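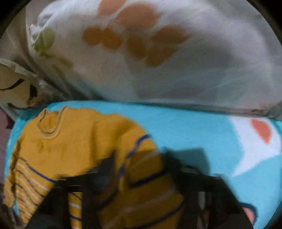
Keeping pillows fresh between washes

Pillowcases pick up skin oil and hair products faster than sheets do, so change them every 7 days even if the bedding can wait. Turn printed cases inside out before washing and use cool water. Hot water fades oranges and yellows first.

If the corners bunch up, the pillow has slipped. Take it out, fold it in half lengthwise, push it to the bottom of the case and let it open. Pull each corner from the outside.

Wash the pillow itself 2 times a year if the label allows. Dry on low and check the middle for damp spots before it goes back on the bed.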